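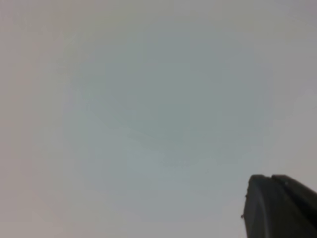 Pale grey, with a cooler patch in the middle.

The astrologer behind the Waltdale horary practice has been reading charts for 40 years and still draws them by hand. She asked that we leave her name out, as her clients know where to find her. We spoke at her kitchen table in Grovden, with a stack of old ephemerides between us.

Horary is the branch that answers a single question from a chart cast for the moment the question is understood. She came to it after a long stretch doing birth charts.

"People kept asking me where the cat was," she says. "A birth chart isn't much good for that. I needed a method that dealt with one thing at a time."

She uses Regiomontanus houses and the seven traditional planets, and keeps the outer three for the margin of the page. A void of course Moon doesn't stop her from reading. "The old authors don't all treat it the same way. I note it and carry on. Usually I'd say little will come of the matter, and I tell the client so."

Early or late degrees rising get more of her attention. If fewer than 5 degrees are on the Ascendant, she asks whether the situation has had time to develop. Sometimes she sends the person away until it has.

Her best-known reading concerned a house sale in Susirport. The client wanted to know whether the buyer would go through with it. The ruler of the seventh was retrograde and separating from the client's planet.

"I said no, and she wasn't pleased with me," she says. "The buyer pulled out in September. I'd have preferred to be wrong — she needed the money."

She keeps a record of every judgment, including the failures. Last year's notebook holds 49 questions, and four of them she now thinks she should have refused. All four were about the health of someone other than the person asking.

The Meireles study circle, which she joined as a beginner, taught her to write down a judgment before discussing it. She asks the same of her own students.

"Otherwise you remember what suits you," she says. "I've got colleagues who say they never miss. I'd like to see their notebooks."

Her next beginners' course is already full. She will keep taking written questions by post, one per letter.

2023-12-19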